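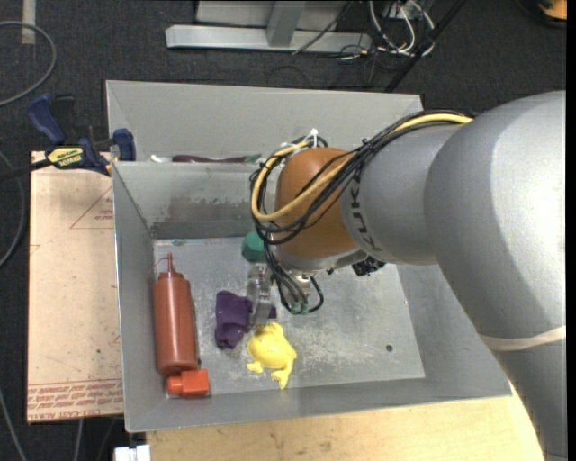 Wie oft muss eine offene Metallwanne mit Kunststoffspielzeug geprüft werden?

Alle 2 Wochen durch Sichtkontrolle, dazu einmal im Quartal gründlich mit komplettem Ausräumen. Nach einem Sturz der Wanne wird sofort geprüft, unabhängig vom Termin.

## Prüfliste Spielzeugwannen, Ausleihe Skemport

Gründliche Prüfung vom 2022-07-06
Wannen: Metall, oben offen, Fabrikat Darner
Inhalt: Tierfiguren und Formteile aus Kunststoff, überwiegend Pitico
Prüfumfang: Wannen, Inhalt, Stellplatz, Reinigung

Bewertung: **i. O.** = in Ordnung, **M** = Mangel, **B** = beobachten, **n. g.** = nicht geprüft

### 1. Wanne, Außenseite und Rand

- [x] Oberer Rand ringsum mit Baumwollhandschuh abgefahren, keine Fäden hängen geblieben. **i. O.**
- [x] Ecken ohne offene Nähte. **i. O.**
- [ ] Kantenschutz vollständig. **M**
- [x] Keine Dellen, die nach innen eine scharfe Falte bilden. **i. O.**
- [x] Wannennummer lesbar. **i. O.**

Kommentar: Der Kantenschutz fehlt an Wanne 936 auf einer Schmalseite. Der blanke Rand darunter ist umgebördelt und nicht scharf, trotzdem bleibt die Wanne bis zum Ersatz im hinteren Regal und geht nicht in die Ausleihe. Profil ist bei Annamalai bestellt, Lieferung laut Auftragsbestätigung im August. Kein Klebeband als Zwischenlösung. Das hatten wir im Winter, und die Klebereste waren schlechter zu entfernen als alles andere.

### 2. Wanne, Innenseite und Boden

- [x] Boden nach dem Ausräumen trocken. **i. O.**
- [x] Kein Rost an den Bodenkanten. **i. O.**
- [x] Keine abgeplatzte Beschichtung. **i. O.**
- [ ] Boden liegt plan auf. **B**
- [x] Keine Fremdkörper wie Büroklammern, Tackernadeln oder Haargummis. **i. O.**

Kommentar: Eine Wanne kippelt leicht, wenn sie leer ist. Beladen steht sie ruhig. Ursache ist vermutlich der Transport auf dem Rollwagen, wo sie auf der Querstrebe aufliegt. Bei der nächsten Sichtkontrolle noch einmal auf die Glasplatte stellen und den Spalt messen.

In den Bodenecken sammelt sich feiner Abrieb. Mit dem Pinsel lösen und absaugen. Auswischen allein schiebt ihn nur weiter in die Ecke.

### 3. Figuren und Formteile

Jedes Teil wird einzeln in die Hand genommen, gedreht, gedrückt und an den dünnsten Stellen leicht gebogen.

- [x] Glatte Teile: Oberfläche ohne Risse und Weißbruch. **i. O.**
- [ ] Abstehende Teile wie Beine und Füße fest, nicht angerissen. **M**
- [x] Facettierte Teile: Kanten nicht scharf ausgebrochen. **i. O.**
- [x] Hohle Teile: kein Wasser im Inneren, kein muffiger Geruch. **i. O.**
- [x] Farbe färbt bei feuchtem Tuch nicht ab. **i. O.**
- [x] Keine klebrige Oberfläche. **i. O.**
- [ ] Trenngrate sauber. **B**

Kommentar zu den Froschfiguren: Das lange, angewinkelte Bein ist die Stelle, an der zuerst etwas passiert. Gelb und glänzend heißt bei diesen Figuren außerdem, dass man Haarrisse im Deckenlicht kaum sieht, weil der Rücken spiegelt. Zum Fenster drehen oder die Handlampe flach anlegen. Ein Exemplar aus einer der Nachbarwannen hatte einen Anriss am Beinansatz und ist ausgesondert. Die übrigen sind ohne Befund.

Kommentar zu den dunkelvioletten Figuren: Die Oberfläche ist bucklig, und in den Vertiefungen hält sich Schmutz, der auf der dunklen Farbe nicht auffällt. Mit einem weißen Tuch auswischen und das Tuch ansehen. Bei zwei Wannen war es danach grau, diese Teile sind in die Wäsche gegangen.

Kommentar zu den blaugrünen Teilen mit Facetten: unauffällig. An einem Stück aus der Reserve steht ein Grat von der Herstellung. Der Grat ist stumpf, beobachten reicht.

Nicht geklebt wird grundsätzlich nichts mehr. Geklebte Beine brechen neben der alten Stelle wieder ab, und die Bruchkante ist dann schärfer als vorher. Das stand in der alten Fassung der Liste noch anders.

### 4. Kleinteile

- [x] Alle Teile mit dem Prüfzylinder abgeglichen, keines passt hinein. **i. O.**
- [x] Keine losen Augen, Stopfen oder Einsätze. **i. O.**
- [x] Keine Bruchstücke am Wannenboden. **i. O.**
- [ ] Inhaltskarte stimmt mit dem Inhalt überein. **M**

Kommentar: Die Inhaltskarten sind nach der letzten Umverteilung nicht überall nachgetragen worden. Im Bestand sind über 2000 Teile, und wenn die Karten nicht stimmen, fällt ein fehlendes Bein erst auf, wenn es jemand auf dem Boden findet. Karten bis zur nächsten Sichtkontrolle neu schreiben, mit Bleistift und Datum.

Wird ein Bruchstück gefunden, bleibt die ganze Wanne stehen, bis das zugehörige Teil dazu gefunden ist.

### 5. Füllhöhe und Lage der Teile

- [x] Kein Teil ragt über den Rand. **i. O.**
- [x] Schwere Teile liegen unten. **i. O.**
- [x] Abstehende Teile nicht unter anderen verklemmt. **i. O.**
- [x] Wanne lässt sich mit Inhalt ohne Nachfassen anheben. **i. O.**

Kommentar: Lieber wenig einfüllen. Wo der Boden noch zu sehen ist, greift niemand blind hinein, und die langen Beine verhaken sich nicht. Die vollen Wannen aus dem Frühjahr waren schwerer zu prüfen und hatten mehr Bruch. Übermengen kommen in die Reservekiste und nicht in die nächste Wanne mit freiem Platz.

### 6. Stellplatz

- [x] Untergrund eben und rutschfest. **i. O.**
- [x] Abstand zur Tischkante mindestens eine Handbreit. **i. O.**
- [ ] Keine direkte Sonne über längere Zeit. **B**
- [x] Beleuchtung reicht für die Sichtprüfung bis auf den Wannenboden. **i. O.**
- [x] Leitungen und Verlängerungen liegen nicht im Gehweg. **i. O.**
- [ ] Heizkörperabstand. **n. g.**

Kommentar: Am Südfenster wird das Metall im Sommer am Nachmittag spürbar warm. Für die Figuren ist das nach Auskunft des Lieferanten unkritisch, für Kinderhände am Rand nicht angenehm. Rollo bis Ende August ab Mittag unten lassen. Der Heizkörperabstand wird zu Beginn der Heizperiode geprüft.

### 7. Reinigung

- [x] Lauwarmes Wasser, mildes Spülmittel, keine Lösemittel. **i. O.**
- [x] Einwirkzeit 15 Minuten, danach klar abgespült. **i. O.**
- [x] Teile einzeln auf dem Gitter getrocknet. **i. O.**
- [x] Wanne erst wieder gefüllt, wenn Teile und Boden trocken sind. **i. O.**
- [ ] Bürsten in brauchbarem Zustand. **M**

Kommentar: Die kleine Bürste verliert Borsten. Borsten lagen im Waschbecken und auf dem Trockengitter. Bürste ist entsorgt, bis eine neue da ist, werden die Vertiefungen mit Tuch und Holzstäbchen gereinigt. Scheuerschwämme bleiben gesperrt, sie machen die glänzenden Rücken matt, und auf matter Oberfläche haftet der nächste Schmutz besser.

Keine Spülmaschine. Die dünnen Stellen verziehen sich.

### 8. Offene Punkte

| Punkt | Maßnahme | Frist |
|---|---|---|
| Kantenschutz Wanne 936 | Profil einsetzen, danach Rand erneut prüfen | August |
| Wanne kippelt | Spalt auf Glasplatte messen | nächste Sichtkontrolle |
| Inhaltskarten | neu schreiben | nächste Sichtkontrolle |
| Angerissene Froschfigur | ausgesondert, Karte ändern | erledigt bis auf Karte |
| Grat am Reservestück | beobachten | nächste gründliche Prüfung |
| Kleine Bürste | neu beschaffen | sofort |
| Heizkörperabstand | messen | Beginn der Heizperiode |

Freigabe: Alle Wannen außer 936 sind für die Ausleihe freigegeben. Die gesperrte Wanne trägt den roten Anhänger, ihr Inhalt ist geprüft und darf in eine andere Wanne umgefüllt werden, wenn die Karte mitgeht. Den Anhänger erst nach der zweiten Randprüfung abnehmen und diese Liste dann hinten im Ordner abheften.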